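How to remove a grey scuff from a light table top

In our shared workroom we have 11 tables with a pale wood-look top, and all of them collect grey marks sooner or later. Most marks come from rubber feet or from the bottom of a metal thing. Hayley Haworth taught me this method in February and I use it since then.

You need: two soft cloths, warm water, a drop of dish soap, baking soda.

1. Look at the table from a low angle, with the light coming from the side. The grain can hide a small mark.
2. Wipe with the soapy cloth, always along the grain. Wait a minute and wipe again.
3. If the mark stays, mix a little baking soda with water to a soft paste. Rub very lightly with one finger in the cloth — no circles, they can leave a dull spot.
4. Clean off the paste with the second cloth and dry the top well.

Do not use a scouring pad. Trevor tried it on table 27 and the colour there is now different from the rest.

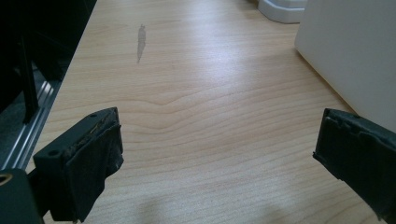

A narrow grey smudge on the pale top, running across the grain.

If you can feel the mark with your nail, it is a scratch and this method will not help.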